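# An afternoon at the Catthorpe open day

In June I went to the open day of the robotics workshop in Catthorpe. I had read on their page that visitors can see the robots working, and I wanted to see it with my own eyes, as in my job at Odera I only write the manuals and I rarely stand close to a machine.

The bus from Pretham takes 40 minutes. When I arrived there was already a queue at the door, and a lady gave everybody a paper badge with a number. Mine was 283.

The demonstration I liked most was bin picking. Mwajuma Mussa explained it to us very patiently. The arm must take coloured blocks out of a metal bin, and the blocks lie in any direction, so each time it must decide which one to take and from which side. For me this is easy, I do it every morning with the spoons in my kitchen drawer. For a program it is much harder — especially when one block is lying against another, or close to the wall of the bin, where the fingers have little space.

A boy asked how many tries they had made before the open day. She said 955, and that she had watched most of them herself. I asked if she ever gets bored. She laughed and said only after lunch.

I stayed until four o'clock, and I bought a tea and a very dry cake. Next year they want to do it in Castholm, in a bigger hall. I will go again and bring my sister.
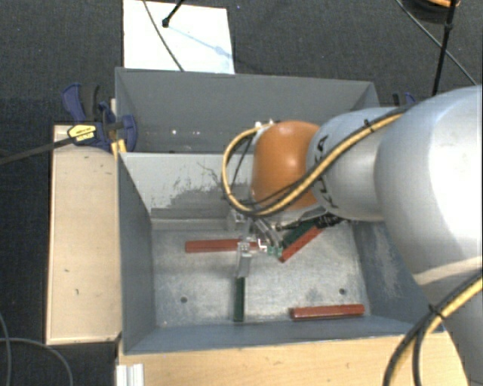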